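Home / Tips / Laundry & Mending / Getting Stains Out of Hand-Me-Down Linens

Getting Stains Out of Hand-Me-Down Linens (Without Wrecking Them)

Posted August 10, 2018 in Laundry & Mending

So I came home from a church sale with a bag of old tablecloths and napkins for $8, which is my idea of a very good day. The whole bag! Most of them were yellowed along the folds, one had a gravy boat's worth of something brown on it, and a couple of the napkins had those little orange spots you get when linens sit in a closet for years. I've been buying these for a long time now and I've ruined my share, so I figured I'd write down what I do these days.

First thing, figure out what you've got. Cotton and linen can take a lot. Silk and wool can't, and neither can rayon when it's wet (it gets weak and tears if you look at it wrong). If there's no tag, and on the old stuff there never is, I treat it like it's delicate until it proves otherwise. Hold it up to a window too. You'll see the thin places right away, and if a piece is thin all over I just soak it in plain cool water and call it good.

Please don't throw everything in the washer on hot as soon as you get home. I know, I know, you want it clean. Hot water will set egg, milk, blood and gravy, and then you've got that stain for life. Cool rinse first, always. I fill the bathtub a few inches, lay everything in flat, and let it sit for an hour while I make dinner. The water goes the color of weak tea and it's so satisfying. Drain it, fill it again, keep going until it stays mostly clear. The last batch took 6 rinses and I enjoyed every one of them.

The long soak

After rinsing I do an overnight soak in oxygen bleach, the powdered kind. Not chlorine bleach! Chlorine can turn old starch and some finishes yellow and it eats the fibers besides. Follow the amount on your package, dissolve it in hot water from the kettle in a bowl first, and then pour that into the tub of warm water. If you sprinkle the powder straight on the cloth it can sit in clumps and leave pale patches on anything colored. Ask me about my blue checked runner.

Put a few white dinner plates on top to hold the fabric under. Anything that pokes up out of the water dries out and you get a line. I used to use a cast iron pan for this and got rust on a pillowcase, so, plates.

For the really yellow ones I'll do a second night. My neighbor Lourenço Ramalho swears by three nights, but he also irons his dish towels, so he has more patience than I do. 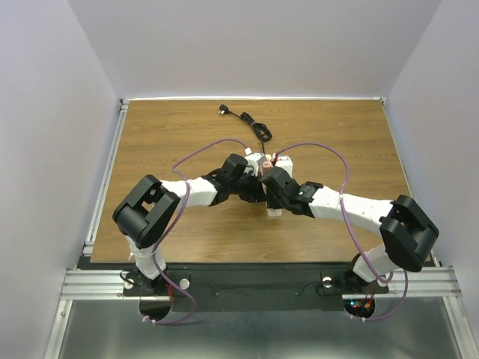
Spots that are still hanging on in the morning get handled one at a time, while the cloth is still wet. My list goes something like this:

Gravy, butter, salad dressing: dish soap, worked in with your thumb, leave it fifteen minutes, rinse warm.

Red wine and coffee: white vinegar mixed half and half with water, dab, rinse, then back in the oxygen bleach.

Candle wax: put the piece in the freezer, crack off what you can, then lay it between two brown paper bags and press with a warm iron. Keep moving to a clean bit of paper. Colored wax leaves dye behind and that needs rubbing alcohol on a cotton ball.

Rust spots: lemon juice and salt, then out in the sun on the grass. Rinse it well afterward. I've had some spots go on the first try and others that never budged.

Ballpoint pen: rubbing alcohol again, with an old towel underneath so the ink has somewhere to go.

Blood: cold water and a bit of plain bar soap.

Never mix any of these with chlorine bleach, and rinse in between if you're switching from one to another. Vinegar and bleach together makes a gas you do not want in your bathroom.

Drying

Sun is free and it whitens better than anything in a box. In April, when the grass is finally coming in, I lay the white things right on the lawn while they're damp and let them bleach all afternoon. Watch out for birds. Colored things go in the shade, inside out if they've got an inside.

Don't put anything in the dryer until you're sure the stain is gone. Dryer heat sets a stain nearly as well as hot water does. Look at it dry, in daylight, before you decide, since a wet stain has a way of hiding.

Ironing and the little repairs

Iron linen while it's still damp. If it dried all the way, spritz it, roll it up in a towel, and leave it for half an hour. Embroidery goes face down on a folded bath towel so the stitches don't get squashed. I set the iron at 400 for plain linen (mine has actual numbers on it, yours may just say LINEN) and a good bit lower for anything I'm unsure about.

While you've got it on the board, check the hem. Loose hems are a ten minute job with a needle and cotton thread. I like cotton over polyester on old fabric, as polyester is stronger than the cloth and can cut right through it over time. For a small hole, a darn with thread pulled from the inside of the hem matches better than anything you'll buy. For a stain that wouldn't leave, stitch a flower on it! I have one tablecloth with a whole random daisy off to one side and people always say how pretty it is.

Storing them

Skip the starch if they're going away for a while, it yellows and silverfish love it. Roll the big ones around a cardboard tube with a layer of acid-free tissue, or refold them along different lines a couple of times a year so the creases don't wear through. Never plastic bags. An old cotton pillowcase is perfect and you already own one.

My final tally on that bag, if you're curious: all but one napkin cleaned up, and the sad one is now a very fancy dust rag. The gravy tablecloth fits my table with both leaves in, 68 inches across, and I'm using it for my sister's birthday. There will be gravy.

Filed under: linens, stains, thrift finds, hand sewing

Next: Which Buttons Are Worth Saving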